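Chapter 4
Bench Layout and Work Surfaces

4.1 Introduction

The surface on which small goods are put together has a direct effect on output and on the number of rejects. A bench that is too low causes stooping; one that is too high lifts the shoulders and tires the forearms. This chapter deals with the choice of top, the use of mats, and the zoning of the bench into reach areas.

A bare top is easy to clean but lets small parts slide and marks soft casings. A mat reduces both faults. It should lie flat, cover the whole working zone and contrast with the parts handled on it.
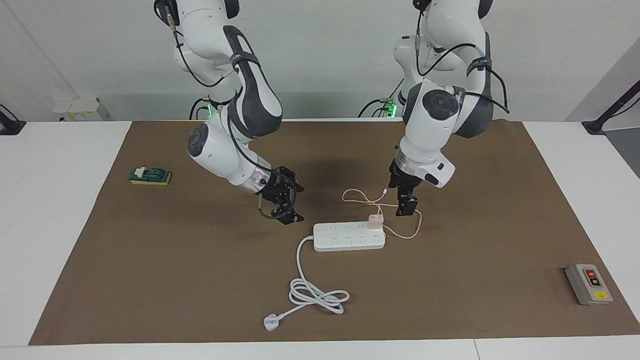

Figure 4.1 Brown mat on a white tabletop, with electrical items.

4.2 Reach areas

The primary area is the part of the bench that can be reached with the elbows at the sides. Parts used in every cycle belong in it. Parts used less often - spare fixings, labels, packing - are kept in the secondary area beyond.

At the Skuvalau works, discussed in Section 4.5, 4,000 units a month pass over 30 benches. Each bench is 80 cm deep and the mat is fixed 2 cm back from the front edge. Mats are inspected every April and replaced if the corners have lifted.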